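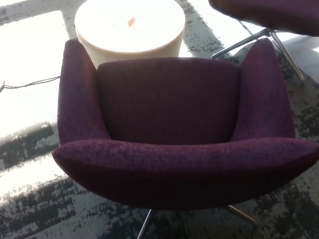
**Can the Nollum be used with both kerosene and gas oil?**

The Nollum handles either fuel, and you can go from one to the other once the hose has been drained and the strainer rinsed through.

## Nollum hand transfer pump for heating oil

We've stocked the Nollum at Clisari for a good long while now, and it remains the pump we reach for ourselves when there's a barrel to be emptied and no power point anywhere near it. It's made by Werau, who build pumps for fuel depots and have brought the same rotary works down to a size that suits a farmyard, a boatyard or a house with an oil boiler and an awkward back garden.

You turn the handle, the oil comes up, and when you stop turning it stops coming. That sounds a small thing to be pleased about, but if you've ever stood over a jerrycan with a siphon that wouldn't let go, you'll know why we mention it! The handle can be fitted for left- or right-handed use, and the action is light enough that filling a day tank doesn't leave you with an aching shoulder.

### What comes in the box

- Nollum pump body, cast iron, painted green
- Telescopic suction tube for a standard 200 litre drum
- 4 metres of oil-resistant delivery hose with a curved spout
- Threaded drum adaptor
- Mesh strainer and one spare
- Spare handle pin and a set of seals

### Details

| | |
|---|---|
| Fuels | Kerosene, gas oil, road diesel |
| Output | 300 ml per turn of the handle |
| Weight | 7 kg with hose |
| Not for use with | Petrol, solvents, water |

Please do take the last line of that table seriously. We're asked about petrol most weeks in the summer, usually by people with boats, and the answer is always to choose a different pump. The Onuoha range is on our petrol handling page, and we're very happy to talk you through it.

### Fitting it

Screw the adaptor into the larger bung hole, slide the suction tube down until it touches the bottom, then lift it a finger's width and tighten the collar. The first few turns will feel as though nothing is happening – keep going, the pump is drawing air out of the tube. Open the small vent on the drum before you begin. If the handle goes stiff in very cold weather, bring the pump indoors for an hour and try again.

Between uses, drain the hose back into the drum and hang it up by the spout. A wipe round the handle spindle with a drop of light oil at the start of each heating season will keep it turning sweetly.

### Delivery and spares

Pumps go out from our own stores, and orders in before noon are normally packed the same afternoon. January is our busiest month, what with everyone's tanks running low together, so allow us a little extra time then. Seals, strainers, pins and hose by the metre are all kept on the shelf, and older Nollum pumps take the same parts as the current one. If yours has lost its plate and you aren't sure of the model, send us a photo of the handle side and we'll work it out for you.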